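**Enseñar a mano o con mando: ¿cómo grabáis vosotros las demostraciones?**

**tornillo_flojo** escribió:

Buenas a todos. Llevo desde enero peleándome con la misma tarea y ya me gustaría leer a gente que haya pasado por esto antes que yo, porque en casa están hartos de oírme hablar de cajitas. Estamos enseñando a un robot con manos de varios dedos a manejar tarjetas y un organizador de compartimentos, de esos de escritorio. Dicho así parece una tontería (a mi hermana se lo pareció, y me lo dijo), pero entre coger la tarjeta por el canto, girar la muñeca y no engancharse con el borde de la caja hay un mundo.

Empezamos con teleoperación, con el guante de Plakari, y conseguimos 100 demostraciones antes de que se nos acabara la paciencia. De esas he tirado 20, casi todas por lo mismo: el pulgar llega tarde y la mano cierra en el aire.
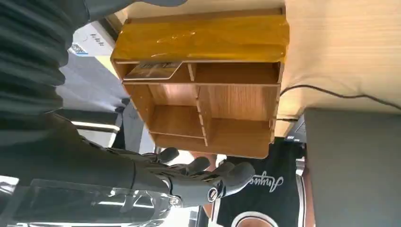
La otra opción que barajamos es guiar el brazo directamente con la mano, en modo blando, y grabar las posiciones de las articulaciones mientras lo mueves. Me atrae porque sientes el peso y los topes, cosa que con el guante ni de broma. Lo que me frena es que con una mano llevo la muñeca y con la otra tendría que cerrar los dedos, y ya me veo haciendo contorsiones. ¿Alguien lo ha hecho con manos de verdad y no con pinza de dos dedos? Agradezco cualquier experiencia, también las malas.

---

**marea_baja** escribió:

¡Bienvenido al club de las cajitas! Yo pasé una temporada larga con algo muy parecido y te diría que a mano, sin dudarlo mucho. La primera tarde parece que estás bailando con un mueble, pero luego le coges el punto y las trayectorias salen limpísimas, sin ese temblorcillo del guante que después la política aprende con un cariño que ya lo quisiera yo para otras cosas.

Para los dedos usamos un pedal: guías la muñeca con las dos manos y con el pie disparas un agarre ya preparado. Teníamos 3 agarres guardados y con eso nos bastaba para tarjetas, tapas y algún bolígrafo.

---

**cable_pelado** escribió:

Pues yo no estoy nada de acuerdo, y lo digo con todo el afecto, que marea_baja me ha sacado de más de un apuro en este foro. Guiar a mano tiene un problema gordo: tus brazos y tu cuerpo se cuelan en las cámaras. Entrenas con una persona pegada al robot y luego, cuando ejecuta solo, la imagen es otra y se despista. Nosotros grabamos 600 episodios así en el taller de Birkero y tuvimos que repetir buena parte.

Con mando te sientas en otro sitio, la cámara ve lo mismo que verá después y duermes más tranquilo. Lo del pulgar que comenta tornillo_flojo me suena a calibración del guante. ¿Lo recalibras al cambiar de persona? A mí me pasaba cada vez que se lo ponía alguien con la mano más pequeña que la mía.

---

**tornillo_flojo** escribió:

Gracias a los dos, de verdad, qué gusto de respuestas. No, no recalibramos al cambiar de persona - somos varios turnándonos y cada cual tiene las manos que tiene. Lo apunto y lo pruebo mañana antes del café.

Sobre lo de sentarse aparte, nosotros trabajamos bastante pegados. En nuestra mesa suele haber alguien enfrente con el portátil, y en algunas pruebas además acerca la mano a la del robot.
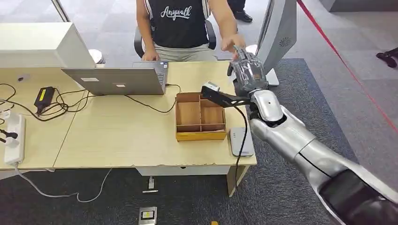
Y ahora que leo a cable_pelado me pregunto si no deberíamos decidir de una vez si queremos a esa persona dentro de la tarea o fuera. Si el robot va a recibir cosas de una mano humana, supongo que la mano humana tiene que salir en los datos. Si va a trabajar con la caja él solo, a lo mejor nos estamos complicando la vida. Hasta ahora lo hemos mezclado todo en la misma carpeta, que ya sé que es pecado.

---

**marea_baja** escribió:

Es pecado, pero venial. Sepáralo por etiquetas y listo, no borres nada todavía.

A cable_pelado le doy media razón. Lo de salir en cámara es cierto, aunque hay remedio: grabas el movimiento guiando a mano, te apartas, y haces que el robot lo repita solo mientras registras las imágenes. Cuesta el doble de tiempo, pero te quedas con la trayectoria buena y la imagen sin ti. Eso sí, hay que devolver los objetos a su sitio exacto antes de la repetición, y ahí unas marcas de cinta en la mesa te salvan la tarde.

---

**cable_pelado** escribió:

La repetición vale para cosas rígidas, de acuerdo. Con una tarjeta fina me fío menos, porque un par de milímetros y la empujas en vez de cogerla. ¡Pero reconozco que no lo he probado con tarjetas! Si alguien lo hace, que cuente cómo le ha ido.

---

**nube_de_tuercas** escribió:

Me meto en medio, que os leo desde hace tiempo y escribo poco. Nosotros vamos con el programa de grabación de Plarkum y lo que más nos mejoró las demos no tuvo que ver con guante sí o guante no. Empezamos todos los episodios desde la misma postura, con la palma hacia abajo y un poco por encima de la caja, y nos obligamos a parar un segundo antes de bajar. Esa pausa la odiaba todo el equipo y ahora la defendemos como si fuera de la familia.

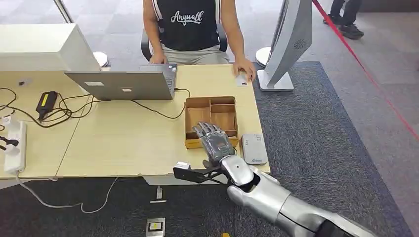
También cambiamos la costumbre de corregir a mitad del agarre. Si el operador falla, suelta, sube y vuelve a empezar dentro del mismo episodio, sin prisas. De ahí el robot aprende a recuperarse, y esas tomas que antes tirábamos resultaron ser muy útiles. Yo que tú, tornillo_flojo, rescataría las que has descartado y miraría en cuáles el operador lo vuelve a intentar.

---

**tornillo_flojo** escribió:

Ay, lo de rescatar las descartadas me duele y me alegra a partes iguales. Siguen en el disco, menos mal.

Plan para estos días, entonces: recalibrar con cada persona, postura fija de salida, la pausa famosa, y una tanda guiando a mano con repetición para ver si cable_pelado tiene razón con las tarjetas. Lo del pedal lo dejo para cuando encuentre uno decente. ¿Alguien sabe si el de Ó Néill se lleva bien con Linux? En la ficha no pone nada y no me apetece comprarlo a ciegas.

---

**marea_baja** escribió:

El mío es de ese modelo y el sistema lo ve como un teclado, así que enchufar y a correr. Ponle algo de goma debajo, que patina muchísimo.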